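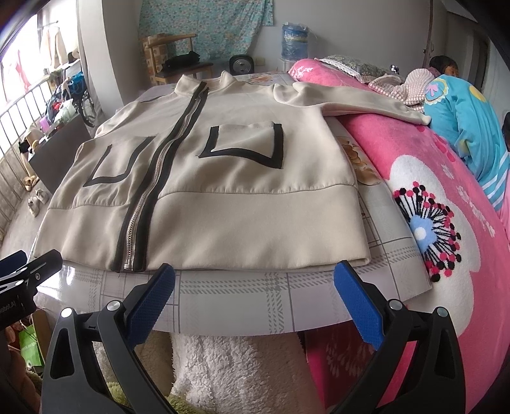

According to Biljana Vukadinović, the jaw pads decide more than the jaws do, and any comparison of grippers that leaves out the pads is of little use to a buyer. Her remark is often repeated in connection with the Nendell trials, a series of tests of two-jaw hand-held grippers on clothing and other soft goods.

The trials were set up at Mitulcombe and first run in March. They compared three tools: the Nendell, the Todorova and an older Resterham model. Each was used for 200 grasps on garments laid flat on a table, among them zip-up jackets with raised trim and wide hems. A grasp counted if the cloth stayed between the jaws for 9 seconds after lifting.

Pads with a textured surface were tested against smooth ones on all three tools. Texture helped most at hems and cuffs, where the jaws close on several layers at once. On thin single layers the difference was small. Zippers were a common cause of failure – one jaw would ride up on the teeth and the cloth slipped out on the other side.

The Resterham closed harder than the other two but left creases in knitted fabric. The Todorova had the widest opening, over 30 millimeters more than the Nendell, and was slower to close.

A second round, with a camera mounted on each tool, was reported on Saturday, February 17, 2024. It covered 2000 grasps. Views from behind the jaws were found easier to label than side views, though the jaws themselves hid part of the hem in many recordings. Pad wear was not measured in either round.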